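Toltstead Household Notes
Kitchen: Drying and storing mugs and glasses
Last revised April 11, 2024

Scope

These notes cover a small wash-up area with a two-tier wire dish rack, a hook rail on the back wall and a wire basket on the side wall. They apply to everyday mugs, drinking glasses and plastic cups. Stemware and cast iron are covered on separate pages.

Placing the rack

Set the rack close to the back wall, leaving a gap of two fingers behind it. The gap lets air move and keeps drips off the wall surface. On a pale countertop, wipe under the feet weekly. Coated wire wears through at the feet first, and bare steel leaves rust rings that need oxalic acid cleaner to remove. Check the manufacturer's instructions before using it on stone.

Loading order

Load the lower tier first. Heavy ceramic mugs go low, at the front corners, where they keep the rack from tipping. A mug with a deep foot ring holds a pool of water when it is turned fully upside down. Lay it on its side for the first few minutes, handle up, then invert it.

Glasses go mouth down in the upper basket once they have been rinsed. Leave a finger's width between them. Glass against glass chips at the rim, and the chip is often too small to see but can be felt with a dry fingertip. Discard chipped glasses.

Light plastic cups fill whatever space is left. They dry slowly because they hold little heat from the rinse water. Shake them out before racking.

Hook rail

Mount the rail into studs or solid framing. Drywall anchors loosen under repeated unhooking. Njål Amundsen measured the mugs in the Dalen kitchen and found the heaviest was 400 grams empty, well within the range of an ordinary screwed rail. Hang mugs with all handles facing the same way. Hang only dry mugs; drips from a wet one collect on the rail screws.

Wall basket

A divided wire basket is best kept for dry, light items such as lids, brushes and folded cloths. Empty it once a month and wash it in warm water with a little dish soap. Dry the joints with a cloth, as the welds are where the coating fails.

Unloading

Take the upper tier down first, then the lower. Lift glasses by the base and mugs by the body. A hairline crack at the handle will not show until the mug is full. Frøydis Engström tests doubtful handles by tapping them with a wooden spoon: a dull sound means the mug is retired to holding pencils.

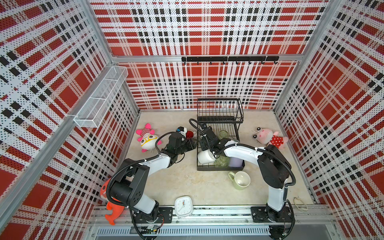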